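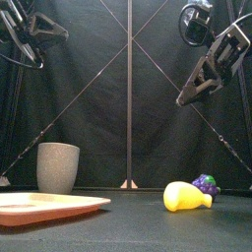
Toy fruit with a tray and a gray cup on a dark tabletop.

Play Food and Tableware: Frequently Asked Questions
Kostovley Toy Shop - last updated June 19, 2025

What comes in the Peltetti play food set?
Each set has 20 pieces of toy fruit and vegetables. Trays and cups are sold separately.

What age is it for?
We recommend the set for children 3 and up. Check each piece for cracks before handing it over.

How do I clean the pieces?
Wipe them with a damp cloth and mild soap, then let them air dry. Please don't put them in the dishwasher - the heat can warp the smaller pieces.

Can I buy one piece if we lose it?
Single pieces are $5 each. Email us the name of the fruit or vegetable and we will check the stock room.

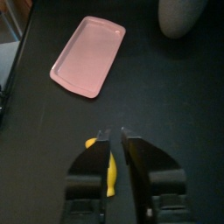

How should I store the set between uses?
Keep it in a lidded box away from heaters and direct sun. Strong light fades the colors over time.

Do you ship for free?
Orders over $100 ship free. Prullix storage boxes are the exception and always ship at the regular rate.

Do you sell to preschools?
We do. The Tennant warehouse handles orders of 400 pieces or more, and delivery dates are confirmed by email. Orders placed in May have now gone out.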